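Bench Notes, 24/04/2019
5 min read

Two-arm table, where we are

Quick one this time, I'm writing between jobs and the soldering iron is on. So. The two-arm build. People keep asking at the door and I keep giving half answers, so this is the whole answer, or most of it.

It moves. Both arms, one program, no fights between them since the last rewrite. Left arm was the pain. It homed fine and then crept a little off on every restart, not much, but enough to miss a plate rim. Spent two evenings blaming the motors. It was a config file. The old one from the Nenel rig, copied over whole, with the offsets for a different base still in it. My fault, I did the copying. If you have a checkout of the Nenel folder on your own laptop please pull before you run anything.

Money first, get it out of the way. We had 4,000 put aside for this from the shop fund. The frame ate less than planned (Dratton let us have offcuts of extrusion by weight, 200 for the lot, all straight). Cables ate more. 595 on cables and connectors. I know. Good flex cable costs what it costs and the cheap stuff we tried before cracked at the elbow. Still inside the budget, with a bit left for spare fingers for the grippers.

Cable runs. This got argued about more than anything. Inside the arm is neat but you can't get at it, outside is ugly and you can fix it in ten minutes. We went outside. Leave slack at the wrist, a proper loop, more than looks right. Test it by driving the wrist to both ends of travel by hand with the power off, and watch the loop and not the gripper. If it pulls tight at either end, undo the tie nearest the elbow and feed some down. Don't just cut the tie at the wrist, that's how we lost a connector.

The job we're teaching it is dull on purpose. Fruit on a table, a plate, a basket, put things where they go. Soft stuff is the hard part. Bananas it can push around a bit. A strawberry it can't, too much squeeze and you have jam in the finger joints, too little and it drops. Grip force is currently set by feel plus a number on a sticky note, and yes that wants fixing.

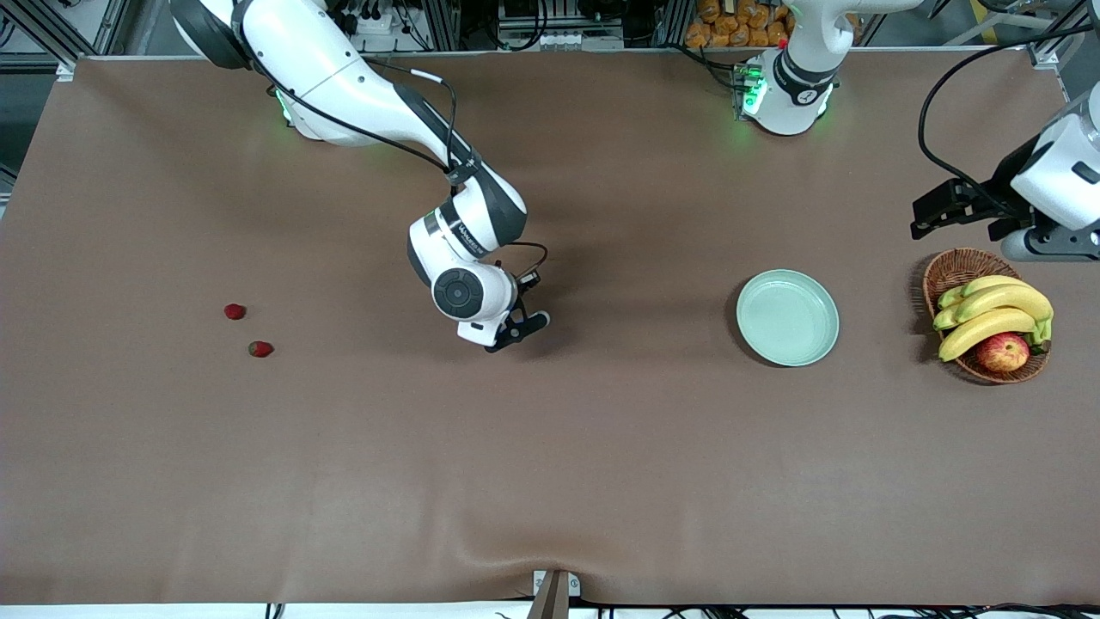 Wenceslao Villalba wrote in after the last issue to say we should forget force limits and put something soft on the fingertips instead, silicone cast in a mold, because a gripper that gives a little forgives a bad number and a bad number is what you'll always have. He's cast a lot of them, apparently, and offers to bring the molds over if we supply the mix.

Fair. I think we want both, but the soft tips are quicker so they go first. Wenceslao, yes please, bring the molds. Mix is on order. One worry is the tips changing the finger length, everything we've taught so far assumes bare fingers, and a few millimeters at the tip is the difference between picking up a strawberry and poking the table. So we re-teach heights after. Not a big job. An evening.

Tablecloth. We settled on brown, plain, clipped at the front edge. White gave us glare under the shop lights and the vision side kept finding shapes in the weave of the old checked one. Brown is boring and works. Please smooth it before a run. It bunches up toward the front where people lean on it, and a fold does odd things to the height readings. The clip stays on. If you take it off to shake the cloth out, put it back in the same spot.

Numbers from testing, for those who like them. Out of 50 tries with the apple, into the basket, no failures we'd call the arm's fault. Strawberries are nowhere near that and I'm not going to print the figure until the soft tips are on. Ask me in person if you must.

Stuff that is still open:

The stop button. There is one, it works, it's in the wrong place. Needs to be reachable from the front of the table and from the laptop chair both. Wants a longer lead and a bracket. Anyone with a free hour and a drill.

Left arm reach. It has to come a long way round to get over the basket and it folds up tighter than I like doing it. Might be we move the basket, might be we move the base. Moving the basket is free. Espinoza layout notes are in the binder if you want to see how the first version was spaced, page with the coffee ring on it.

Logging. Runs for over an hour fill the small drive and then it just stops writing without telling you. Clear it before you start. I'll get to a proper fix, maybe July.

Who can run it: anyone who's done the half hour intro with me or whoever is on the bench that night. Two people minimum when both arms are live, one of them doing nothing but standing by the button. Hair tied, sleeves up, no leaning in to nudge the fruit while its moving. If something lands badly, pause, wait till both arms are parked, then reach in.

The Drustevthorpe lot want to see it and I've said yes, provided somone else does the talking. They're bringing their own gripper to try on our wrist plate. Bolt pattern is supposed to match. We'll see. If you're coming along for that, bring a 3 mm hex key, ours have all walked off again.

That's it, iron's hot.

7 comments | 12 shares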